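We value your privacy. This site uses cookies to remember your preferences. Accept | Manage settings

Review: Trostirness five-finger hand, with the Liria wrist camera

Filed by Joyce Nyamweya, Saturday, April 1, 2023
14 shares | 3 comments

The Trostirness hand has been on our arm since February, with the Liria wrist camera and the Rolldale controller. It replaced a Meléndez parallel gripper that had done the same work for two years. The comparison below is between those two end effectors on the same arm, with the same controller and the same operator, Melquiades Villaseñor.

Fitting took an afternoon. The flange pattern is standard, the cable exit is not, and the supplied loom is too short if the arm has a sixth joint with full rotation. We made an extension. The controller found the hand on first power-up and read all the joint positions, but the thumb zero was off by 3 degrees and had to be set by hand from the service menu. 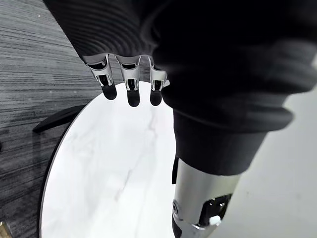

Grasp planning is where the hand earns its price. The Meléndez needs two opposed faces and a clear approach, and on round or soft objects it has very little margin. The Trostirness closes each finger until it meets load and then holds. We run it in a knitted cover, and the ribbed black fabric stops well short of the fingertips, so the metal segments and the black pads stay clear of it. This matters on hard, smooth surfaces such as the marble-patterned tabletop, where the pads have to come down close to the surface without cloth getting there first. The cover is not a Trostirness part. They sell a silicone sleeve, but it is stiff and it added noticeable drag to the thumb.

Repeatability at the fingertip is worse than with the parallel gripper. Over 60 closes on a steel pin the Meléndez was the better of the two every time we checked, and for picking small fasteners I would still fit it. For cups, cloth, bottles and handles the hand is well ahead.

The Liria camera is adequate. Its short working distance suits the mounting position, and the wide lens keeps most of the fingers in view through a full close. 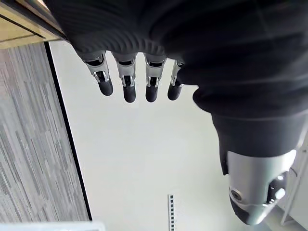
Exposure control is the weak point. With dark fabric and bright metal both close to the lens, the automatic setting hunts whenever the wrist turns, and we ended up fixing exposure and gain manually. The driver forgets both values after a restart. Latency was steady enough for teleoperation – Melquiades noticed it only on fast wrist rotations.

Maintenance so far: one linkage pin worked loose and was refitted with thread lock. The manual gives 3,000 cycles between pad inspections and we are not there yet. Spare pads are sold only in full sets.

Recommended for mixed household objects. Keep the parallel gripper for small parts, and order the longer loom at the same time as the hand.

Share this review | 3 comments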